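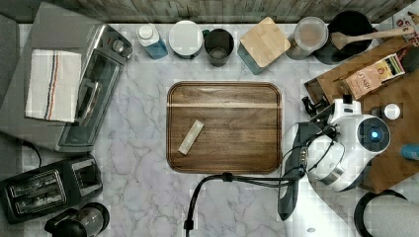 Chopping board on the marble worktop

Moving 300 recipes out of Skaleo before it shuts?

SihamK wrote:
Evening all. I've kept my recipes and shopping lists in Skaleo notes for years, and I had the email saying the free accounts close in October. I've got 300 notes in there, quite a few with photos attached, and my daughter says I should just put everything in Plikard and be done with it. I had a go with the export button and got a zip full of files with names like a cat walked over the keyboard. Is there a kinder way of doing this? I'm on an oldish laptop and I'm fairly patient, but I don't want to retype my mother's lentil soup!

rami_kanaan wrote:
Hello Siham, don't panic about the names, the proper titles are inside the files. In Plikard go to Settings, then Import, then choose "Other notes service" and give it the whole zip without opening it. It took mine overnight but the titles all came back. Tags came over too — folders didn't, so if you rely on folders, tag everything first.

Lukian H wrote:
I'd be a bit careful there, Rami. Plikard's free plan stops at 200 notes, or it did when I signed up, and it doesn't warn you, it simply leaves the rest out. I lost a whole evening working out which ones were missing. I went to Tarawneh in the end. It's plainer to look at and the search is slower, but there's no limit on notes and it keeps folders.

rami_kanaan wrote:
Fair enough, I'm on the paid one so I never met the limit. I still wouldn't send anybody to Tarawneh with photos though, it shrinks them terribly. I had handwritten cards I couldn't read afterwards.

Lukian H wrote:
There's a setting for that (Attachments, "keep original size"). It's off to start with, I'll give you that.

kimie_s wrote:
Could you do it in two goes, Siham? I tagged my 80 favourites and exported only those, checked them over a cup of tea, and did the others the following week. And please keep the zip somewhere safe whichever one you pick, mine lives on a memory stick in the dresser.

SihamK wrote:
Thank you all, you are kind. I do use folders, so I'm leaning towards Lukian's one with that setting switched on. Rami, does the tagging have to be done one note at a time?

rami_kanaan wrote:
No, hold Shift and click the first and last in the list, then right click and Add tag. Still think you'd like Plikard better :)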